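I spent most of October on this one and I'm still not ready to let it go, but you can buy it now, so off it goes!

## The Kadine Years: a boxed history in 5 volumes

Hardcover set, 1160 pages, slipcase included. Published by Trutum.

If you've been in the shop lately you've heard me go on about this set already (sorry). It's the story of Kadine, a small mill town, from the end of the Second World War up to the year the last mill shut its gates. I don't usually go for town histories. Too many of them are lists of mayors. This one starts in the middle of a strike, with a woman writing to her sister about the price of shoes, and I read almost 100 pages standing up at the counter.

Most of it is built from letters, council minutes, diaries and the back files of the Begum, which was the local paper and had a wonderfully grumpy letters page. The author lets people argue. You'll get a page from the mill office saying one thing about the 1962 flood, then a tenant's diary saying something else entirely, and you're left to chew on it. I like that a lot, though I know a couple of customers who wanted a firmer hand.

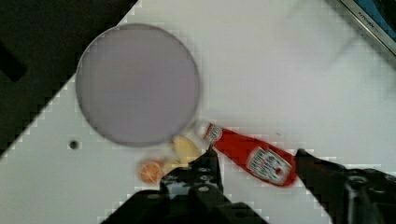
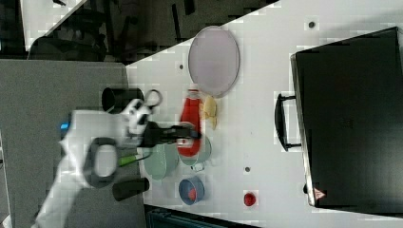
*Round plate on the white table, both pictures.*

Volume three is my favorite. It's the longest and it covers the fifties and the rehousing, when whole streets got moved up the hill to the Finell estate and half of them walked back down every weekend to drink in the same bars. Volume one is slower going. If you get stuck there, skip to the chapter on the school bus fight and come back later. I did!

**What you get**

- Five hardcovers, sewn bindings, with a ribbon in each
- Cloth slipcase in dark green
- Fold-out street map at the back of volume two
- One index for the whole set, at the end of volume five

The print is a good size and the paper's a nice cream, heavy enough that the photos don't show through. My one gripe is the notes. They're at the back of each volume instead of at the foot of the page, so keep a second bookmark handy. And the slipcase is snug, so pull the books out by the sides and go easy on the top of the spine.

Trutum printed 1000 sets and they've told me they have no plans for a paperback. I can't split a set, so please don't ask me for volume three by itself (two people have, and I do understand).

We ship the whole thing in a double box. It's heavy, so if you live close by, picking it up will save you some money. Orders placed before noon go out the same afternoon. If a corner gets dinged on the way, send me a photo and I'll swap the volume.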